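工单 3809:VPN 连上之后打不开公司共享盘

状态:处理中
客户端:Cunditex 2.4,系统 Windows 10

先说下情况哈,我在家办公,VPN 图标是绿的,聊天软件也能收消息,可一点 Z 盘就转圈,转到最后弹“找不到网络路径”。昨天还好好的,晚上系统自动更新了一次,早上就这样了,急死我了!

试过的:

1. 重启电脑,重启路由器,没用。
2. ping 文件服务器 Lomomora,用名字 ping 不通,换成 IP 居然通了,延迟 90 毫秒。所以我猜是 DNS 的锅?
3. ipconfig /flushdns 清了缓存,再试,还是老样子。
4. 看了网卡属性,VPN 那块的 DNS 是空的(截图里别的同事都有两条)。手动填上内网地址,断开重连,Z 盘出来了!高兴了没多久,一重连又被清空……
5. 把 Cunditex 卸了重装,配置文件用的是去年 12 月那份,结果一样。

补充(2024年4月19日)
按你们说的,把网卡跃点数从 50 改成 3000,让 VPN 优先。改完名字能解析了,共享盘也能开,就是打开大一点的文件夹还是慢,素材目录里的缩略图要等好久才一张张冒出来。
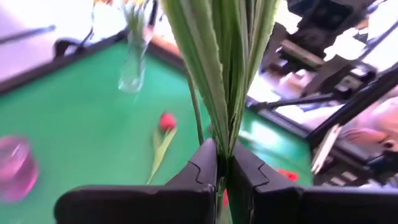
还想请你们看的

1. DNS 为什么每次重连都丢,是不是新版配置要重新下发?
2. 跃点数我改反了没有?按理说数字小的才优先吧,我家网卡是 3000,VPN 那块没动,麻烦确认一下。
3. Dodo 那台打印机也是按名字连的,现在还脱机,要不要单开一张单子?

日志已经打包传附件了,下午我都在线,可以直接远程过来看。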